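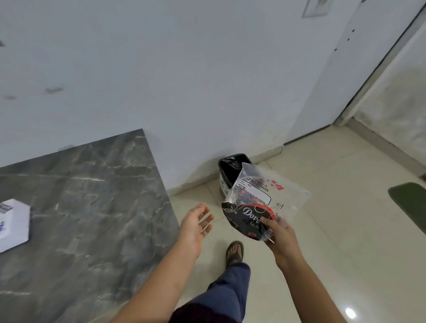
2 June 2020

Laxdal residence, upper floor. The morning was given to the marble top and the items kept on it, in accordance with the house schedule adopted in October. The clear bags and other spent packaging were gathered first. The large tissue packet was among them; a replacement of 100 sheets has been entered on the Grandier order, together with liners for the wastebasket.

The white tray was then put in order on the marble.

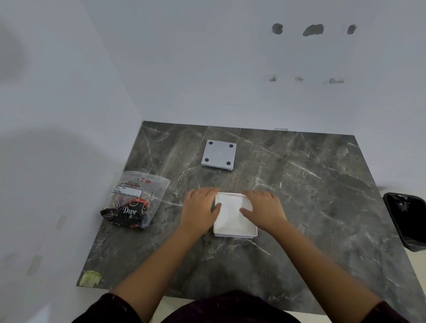 The stone itself is to be wiped with a soft cloth and plain water only. The Saro cleaner, of which a 500 ml bottle remains in the store, is reserved for the floor tiles - it is not to be used on marble. The wall beside the wastebasket has several gray smudges and has been noted for attention.

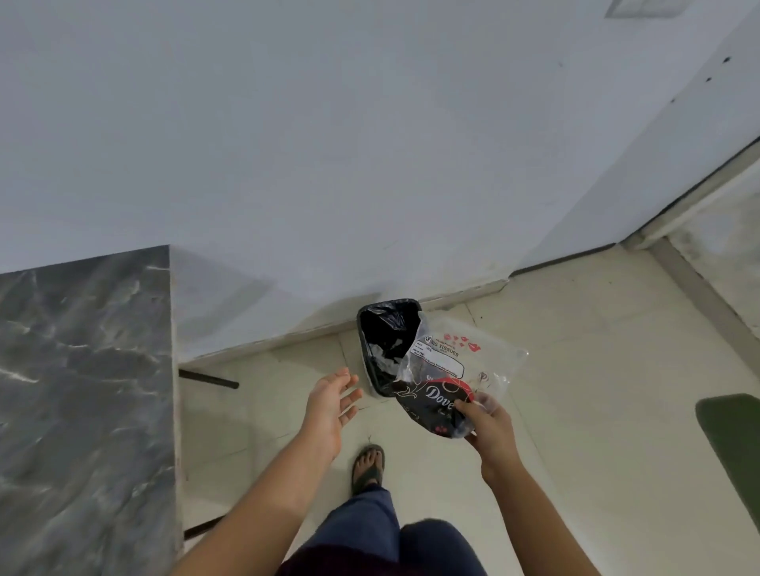 Tissue packaging at the wastebasket, Laxdal residence.

The Jundinden delivery, order 162, had not arrived by noon. A second inquiry will be sent tomorrow.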